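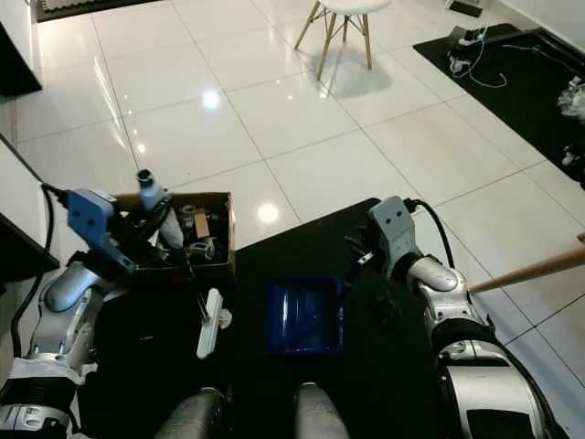

Box of metal bits and one little wood block, tabletop

Stitched page buckles when it comes off the hoop, HELP

mossknot
Ok so I'm doing a cloth picture book for my niece, farm animals, one animal per page. Felt shapes stitched down on linen with embroidery over the top. Goose page is done, took me forever, 300 French knots just in the meadow. Looked great in the hoop. Took it off last night and the whole meadow pulled in and now there's a big ripple running from the goose's foot up to the corner. Pressed it face down on a towel, steam, the works. Ripple went down and then came right back by morning.

Linen is the midweight Sidard in oatmeal. Thread is Sostar, three strands. No backing of any kind. Haslam hoop, 17 inch, on the stand. Do I start over?? Please say no

threadbare_again
No backing is your problem. That many knots on bare linen will pull every time.

pinfold
How tight did you have it in the hoop? If it's drum tight the linen is stretched while you stitch and then it relaxes and the stitches don't. Had that with a pig.

mossknot
Drum tight yes. I thought that was the whole idea? Every book I own says drum tight

pinfold
For surface stitching on something that's going in a frame, sure. For a page that has to lie flat by itself I go firm but with some give. Push with a finger, should dip a little.

Wetsheep
Disagree with pinfold, sorry. I've always worked drum tight and never had a ripple. It's thread tension. People yank the knots. Flip it over and look at the back, if the thread between knots is lying straight and tight like a guitar string then there you go.

mossknot
Just looked. Guitar strings. Ugh. Some of them jump an inch

Wetsheep
Inch is way too far to carry. End off and start again, or at least run under a stitch on the way over.

threadbare_again
It's both. It's also the no backing. You can carry thread all over the place if there's a layer of cotton behind it holding the linen steady.

hazelpatch
Don't start over! You can save this. Snip the long carries on the back, only the long ones, and catch the ends down with a few stitches of sewing thread. I did 40 or so on a duck pond page and the linen let go almost right away. Do it a few at a time and check the front so you don't lose a knot. Then block it. Not iron, BLOCK. Damp, pinned out square on a foam board, leave it until it's bone dry. Two days if your house is cold.

mossknot
Snipping scares me but ok. Does wool felt mind getting damp? It's the good felt not the craft store stuff

hazelpatch
Damp is fine, soaked is not. Spray bottle. Test the red bits for bleed first, a goose with a pink belly is no fun

orla_stitch
Test ALL the colors. I had a dark green run on me and the reds were perfectly fine

mossknot
beak is orange, everything else is white and grey. Will test
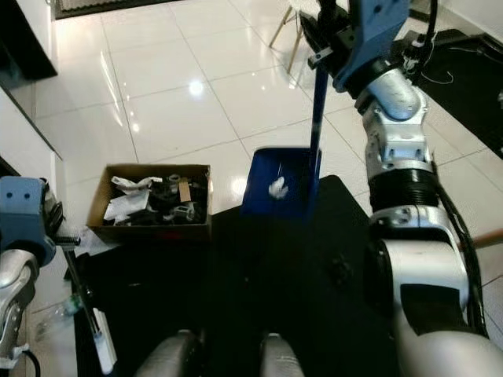
Update and another question while I'm here. Snipped the carries Thursday, backed the meadow with a bit of old pillowcase, pinned it out on foam board, and it's flat!! Nearly. Small wobble by the foot still but the border will cover that I think. So now I'm planning the next spread which is ducks on water and I want to get the water right before I cut anything. I'm after a plain strong blue, same as the dustpan, with small white felt shapes on top for the ducks, and that crumpled bit of white in the pan against the blue is pretty much the contrast I mean. The only blue felt I can find is either baby blue or so navy it reads black. The shop in Protbridge had a blue that looked right on the bolt and then went purple when I got it home. Anyone know a wool felt that's a real toy blue?

Wetsheep
Glad it flattened. Dye your own, white wool felt and acid dye, 8 minutes' work plus simmering. You'll get the blue you want and not somebody else's.

threadbare_again
8 minutes lol. And it shrinks. And it comes out blotchy unless your pot is huge. Buy it.

Wetsheep
Blotchy is good for water!

threadbare_again
Not if she wants plain. She said plain.

orla_stitch
Purple at home is your lightbulbs. Take the felt to a window before you give up on it. Half my stash changes color after dinner.

mossknot
Huh. Just took it to the window and it's a lot better. Still a bit purple but it's usable?? Going to look again in the morning

pinfold
Put the white next to it before you decide. Blue by itself always looks wrong to me. Also don't stitch the ducks on with white thread, use a pale grey or they turn into blobs

hazelpatch
Seconding the grey. One strand. And back the page FIRST this time, whole page, baste it all round and then hoop both layers together.

mossknot
Yes yes backing first, I've learned. What are you all using for backing? Pillowcase was what I had

hazelpatch
Washed cotton muslin. Prewash it hot or it'll shrink later and you're right back to ripples.

threadbare_again
Quilting cotton. Muslin varies too much, I've had some you could see through.

hazelpatch
So don't buy that one?

Wetsheep
I don't back anything and my pages are fine, just saying.

threadbare_again
We know

mossknot
Going with muslin, there's a yard of it in the closet. How wide a seam allowance do you leave for joining pages? I left half an inch on the goose and it looks skimpy now that it's got a second layer

orla_stitch
Half inch is tight. I leave a full inch and trim after. On the goose page you could bind the edge with bias tape and not turn it at all, then do the rest of the book to match.

mossknot
Oh I like that. Orange tape to go with the beak. Ok off to wash muslin, will post the ducks when theres something to see, probably September at this rate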